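Jewellery all in one shallow box - tangles?

hirkow29
Posted 2021-06-21
Clearing out my bedside drawer and putting the bracelets, bangles and watch in a lid-type box, red sides, white inside. I sort on the bed so I don't lose anything on the floor. Is one open box all right or do I need compartments?

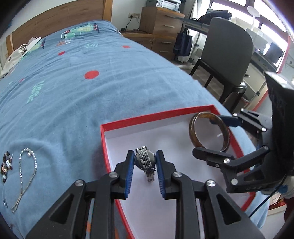
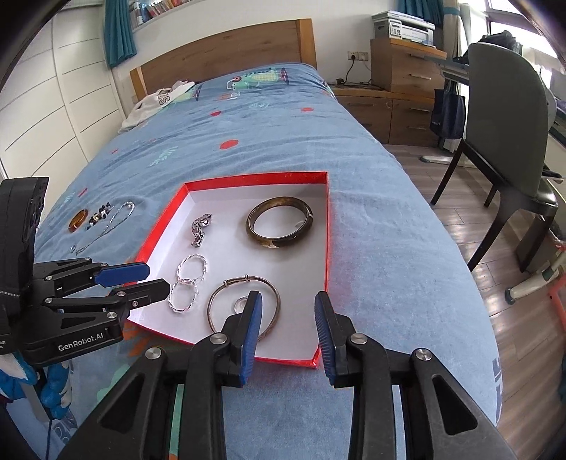

The necklace is the one I worry about. It knotted in December and I spent 40 minutes on it with a pin. Bangles are no trouble.

Flurkard
Keep the necklace out of it. Fasten the clasp and hang it on a hook. Chain bracelets can stay in the box if you lay them straight.

pascual_m
Disagree about hooks. Mine tangled worse on hooks than in a drawer. Small zip bags, one chain in each, air pressed out.

Flurkard
Depends how many you put on one hook. I do one each.

Eduardo Cabrera
I would move the watch as well. A metal strap will mark softer silver if they rub together. Mine has a scratch down one side from a bangle.

hirkow29
Didn't think of that. Watch can go back in its own case - I still have it somewhere.

Listum
Egg box cut down to fit, costs nothing. Not pretty but it works for rings and studs.

pascual_m
Too small for bangles though.

hirkow29
Going with bags for the chains and the box for the rest. Will try the hook if I find one.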